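Notes from the sewing room

Hello again, everyone! I promised last time that I'd write about mending, and then I got sidetracked by a whole summer's worth of hems. Every June it's the same thing. People pull their warm-weather clothes out of the closet, find out that something has shrunk or grown or lost a button over the winter, and bring it all to me in a grocery bag. I love it, I really do, but my kitchen table has not seen a plate since Memorial Day.

So, mending. I learned it from my aunt in Stukley, who had a button tin the size of a hatbox and would not let a sock leave the house with a hole in it. She darned everything over a light bulb. I've tried the light bulb and I've tried the proper wooden mushroom, and I have to say the mushroom wins (you can lean on it), but I keep one of her old bulbs in my drawer anyway.

The question I get most is where to start if you've never done it before, and my answer is always a dish towel. Find one with a small hole, thread a needle with whatever you have, and go to town. It's a towel! It's going to wipe up coffee either way. Once you've done one or two of those, your hands start to figure out how tight to pull, which I could talk about for an hour and you still wouldn't get it until you'd puckered something yourself.

After the towel, I'd go to pants. Knees and inner thighs are where most of us wear through, and denim is very forgiving because the weave hides so much. Put your patch on the inside, pin it flat, and stitch well past the edge of the thin spot. I see a lot of patches that stop right where the hole stops, and then the cloth gives out again just beyond the stitches. Go a good inch farther than you think. If you can find old jeans at the thrift store in the same weight, buy them for parts. I paid 2 dollars for a pair in Coltitz last August and I'm still cutting pieces out of the legs.
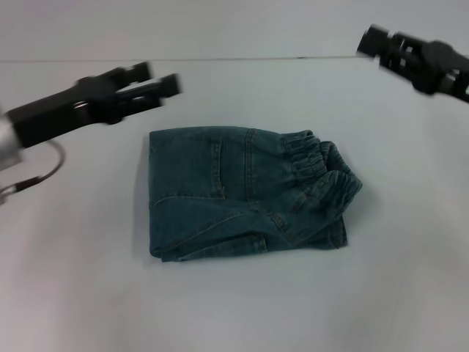

Blue jeans with an elastic waist, folded up.

Elastic is a whole other subject and I have strong feelings about it. When a waistband goes slack, people toss the pants, and it breaks my heart a little -- the fabric usually has years left. If the elastic runs loose inside a casing, you open up an inch or so of the seam, pin the new piece to the old one with a safety pin, and pull the old one out so it drags the new one through behind it. Please overlap the ends and sew them together before you close the seam. I have lost an end inside a casing more times than I'd like to say, and fishing for it with a knitting needle is no way to spend an evening. If the elastic is stitched straight down to the cloth in rows, that's a longer job, and you'll want your seam ripper, a good lamp and something nice on the radio.

Thread! I've gone back to Fankhauser for nearly everything. I had a fling with some bargain spools over the winter and they shed lint all over my bobbin case, so that's the end of that. The gray I like is number 88 and it disappears into almost any faded blue. Wundine makes a decent iron-on patch too, if you're in a rush, but I'd still run a few stitches around the edge before it goes in the wash.

A couple of you asked about the swap. Yes, we're doing it again, on 19/06/2022, in the back room at the library, and Andri Bachmann is bringing his late mother's buttons to share out. He tells me there are 600 of them, all sorted by color, and I fully intend to be first in line for the green ones. Bring five things you don't want and take home five that you do. Fabric, patterns, zippers, half-finished quilts, all welcome -- but no more hangers, please, I still have everybody's hangers from last year.

Next time I'll get to zippers, if I can find my zipper foot.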